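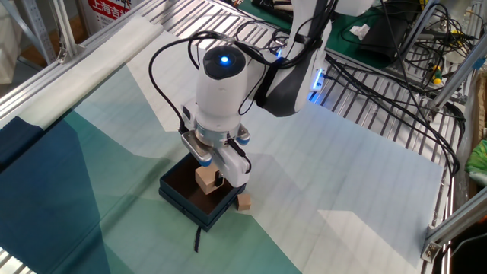

Butirau, 2022-01-14

Hi Efthymia,

Time for the winter update on the Brusach puzzle sets, and I have a lot to tell you! Your grant has now paid for all the wood, the sanding supplies and the first batch of gift boxes. We've finished over 20 sets since the money came through, which is more than I dared put in the application.

The big decision was the box. We went back and forth between a flat tray (cheap, but things slide around) and the square dark blue one, and the square one won. It has the little black strip at the corner and a nice brown inside that makes the pale wood look good. The blocks stay plain, no paint and no varnish, which keeps the cost down and the grandparents happy. I still want to try a thinner box wall on the next order, if Messina can quote us for it.

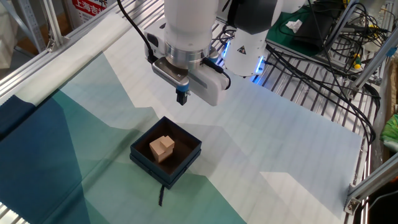
The stepped pieces are the ones I worry about. The cubes are easy, you can drop them in any old way, but an L shape takes up a silly amount of room and wants to sit in one particular corner. We tried 4 different packing orders and I'm still not in love with any of them. My favorite so far starts with the L and fills in with cubes, so I'll stick with that for now.

Money: we're a little under on wood and a little over on boxes (shipping, ugh). The Sturnex shop has asked for 7 sets on trial, and I'd like to hold back 5 for the library. The full receipts will come with the April report. Call me if you want to see a set before then, I can drop one off!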